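## Looking after the finger pads on a Toder hand gripper

Most slipping is caused by dirty pads. The motor and the grip setting are seldom at fault, so start with the pads and leave the settings alone until they have been cleaned.

1. Switch off and unplug the lead.
2. Wipe each pad top to bottom with a lint-free cloth and a little isopropyl. Acetone will ruin the rubber.
3. Check the lower edge for lifting. A pad that lifts under a fingernail needs replacing.
4. Nip up the finger screws by hand, then a quarter turn with the key. They go into aluminium and strip easily.

Smooth plastic bottles are a fair test afterwards. Grip low, near the base, where a full bottle is stiffest. The pads should meet both sides at the same moment; if one touches first, the bottle walks sideways and the fingers need re-centring.
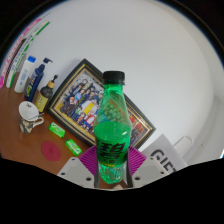 Re-centring takes a 2 mm key and a steel rule. Close the fingers on a 46 mm gauge block, loosen the left finger, let it settle against the block and tighten again. Repeat on the right. Open and close a few times before trusting the result.

Pads last 2,000 cycles on glass and less on cardboard, which sheds fibre into the grooves. Always change them as a pair. The Cindomer pads fit without trimming. Trondotik pads are a touch long and want a sharp blade along the bottom.

Grease the slide every 200 cycles with a smear no bigger than a grain of rice. Keep it off the pads.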